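Otach emergency radio: four months on the shelf and one real outage

I bought the Otach after the November floods, when the phone masts on our side of the river went down and the county alerts stopped coming through. The radio cost less than a decent pair of boots and arrived in 2 days from Prasodgate.

It picks up AM, FM and the weather band, and charges by crank, by cable or from a small solar strip on top. The strip is slow. I would treat it as a way to hold a charge and leave it at that.

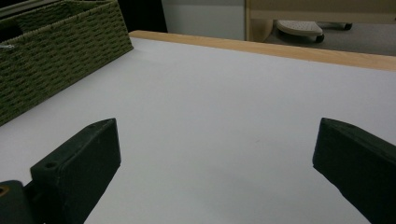
The crank is better than I expected. Four minutes of steady turning gave me almost half an hour of talk radio at low volume. My neighbor Brândușa Preda has the older Pîrvu model, and hers needs more work for less sound, though her flashlight is brighter.

Reception indoors is fair. On the ground floor I had to pull the antenna all the way out and stand by the window – upstairs it was fine. The alert siren is loud enough to wake the house.
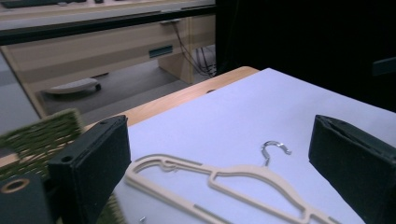 The manual is poor. It never says how to turn off the alert for the next county over, and I had to hold the menu button for seven seconds to find the setting.

During the outage it ran all evening on one full charge and we heard the evacuation notice for Clellatgate the first time it was read. I would buy it again, but I'd keep a separate flashlight with it.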